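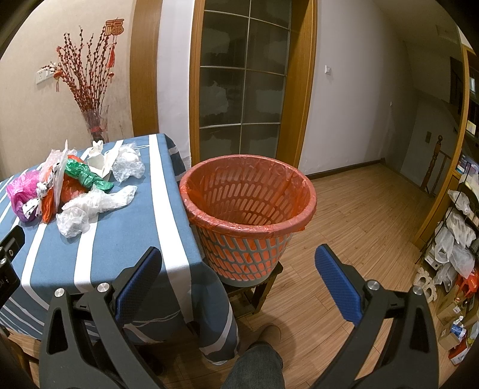

Slide 4. Looking after the Joltano gripper

Start with the pads. Wipe both before each run and look for lifted edges. We swap them as a pair at 100 hours, sooner if thin film starts to slip.

Next, the pivot pins. Check for play by hand – no tools yet. If a finger rocks, change the pin and its bush together.

Bag work is hard on the pads, so keep a spare set at the bench. Allow about 30 minutes for a full change, then re-zero the opening.

Pause for questions, then the Konis log sheet.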